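In Defense of the Chair

Every bedroom has a chair nobody sits in. Mine came from a secondhand store in Bokham, cost 15 dollars, and was bought on the understanding that I would read in it. I have read in it twice. The rest of the time it holds clothes that are too worn for the drawer and too clean for the hamper, a category that makes up most of what I own.

I would like to speak up for this chair, and against the growing body of opinion that says it should be empty.

The opinion arrives from all directions. My dentist's waiting room has a magazine with a feature on vertical filing for undershirts. The public library in Plondport ran an evening class in October called "Fold Your Way to Calm," and it filled up before the tax help did. I went. We were each given a hand towel and told to thank it. Mine had a bleach stain and didn't seem to expect much.

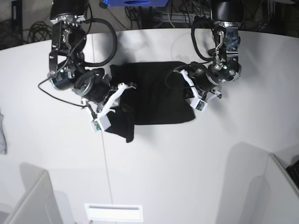

Photo: Novley

What bothered me about the class was the arithmetic. The instructor said that a properly kept wardrobe takes 20 minutes a day, and she said it the way you'd mention that parking is free. Twenty minutes a day is more than 120 hours a year. I could learn to play the accordion in that time, and my neighbors would be sorry, but at least there'd be something to show for it. A folded shirt has a very short career. You make it, you stack it, and the next morning you pull out the one at the bottom and the whole pile leans over like a drunk at a bus stop.

My grandmother ironed pillowcases. She also ironed dish towels, handkerchiefs, and on one occasion a paper gift bag. People bring up grandmothers like mine as proof that standards have slipped, and they have, but I knew the woman, and she hated ironing. She said so every week with the iron in her hand. She did it because the lady across the street could see her clothesline, and the lady across the street ironed too, presumably for the same reason. The two of them could have called it off over coffee and gotten back a good part of the 1960s.

We don't have clotheslines to be judged by now, so we've had to go and find strangers. There are people who post the insides of their closets. I don't mean the good part of the closet, with the coats. I mean the sock drawer. I've looked at these drawers for longer than I'd like to admit and felt something close to shame, which is a lot to feel about another person's socks. Then I scroll down and there's a set of bamboo dividers for sale.

The T-shirt is where I really lose patience. A dress shirt, fine. It has a collar and buttons and somewhere to be. A T-shirt was invented as underwear, and it behaves like underwear that got promoted. It doesn't need to be smooth. Worn for as long as it takes to drink a cup of coffee, any T-shirt on earth will look the same as any other, whether it came from a drawer, a shelf or the back of a chair. I own a gray one I have never folded, out of principle, and no one has ever stopped me in the street over it.

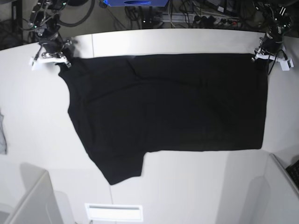 The case for the drawer

I should be fair to the other side, partly because I live with it. My wife folds. She folds while talking on the phone, with no visible effort, and her half of the dresser looks like the display at Tran, the department store downtown, on the first morning of a sale. She can find a particular sweater in the dark. I can't find mine with the light on, and I've left the house in two different navy socks that turned out, by daylight, to be one navy and one brown.

She also makes the point that folding is restful. You have a lump, and then you have a square, and very little else in a working day comes out that clearly. I've got no good answer to this. I answer email for a living, and there's never been a square at the end of it.

So we've drawn up terms. She gets the dresser, the closet, and the shelf in the hall. I get the chair, provided that nothing on it touches the floor and that it's cleared when her mother visits. Last month someone on our street was giving away a second chair, a sturdy one with arms. I brought it up at dinner. We are still discussing it.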